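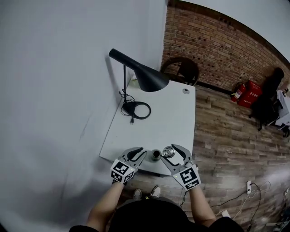 Household Food Storage: Notes for Unit 5
Brunton Adult Education Center
Instructor: Corinne Montoya

Scope of the unit

This unit covers the storage of dry goods in the home: flour, rice, dried beans, sugar, tea and ground coffee. Canned and frozen foods are treated in Unit 6. Students who missed the February session on labeling should read those notes first.

Causes of spoilage

Dry goods lose quality through moisture, air, heat, light and insects. Moisture is the most serious. Flour that takes in water from the air will clump and may grow mold, while sugar hardens but remains safe to use. Fats in whole-grain flour turn rancid when exposed to air – the smell is often compared to old paint or crayons. White flour contains far less fat and keeps longer.

Choice of container

A container for dry goods should close tightly, be easy to wash and have a mouth wide enough for a scoop. Glass shows the contents but lets in light, so it is best kept inside a cupboard. Metal blocks light fully. Thin plastic bags are suitable for short periods only, and some insects can chew through them.

Old stock should be used before new stock is added. Pouring fresh rice on top of old rice leaves the oldest grains at the bottom, where they may stay for years.

Temperature and placement

A cool cupboard away from the stove is preferred. Shelves above a refrigerator or dishwasher are often too warm. Students recording temperatures at home should use 58 degrees Fahrenheit as the comparison figure in the worksheet and note readings morning and evening for five days.

Reading and assignment

Read Lougher, chapter 15, and complete the worksheet. A written summary of up to 1,000 words is due to the instructor by 9 July 2019. Questions on grading go to Fletcher Lowther in the program office.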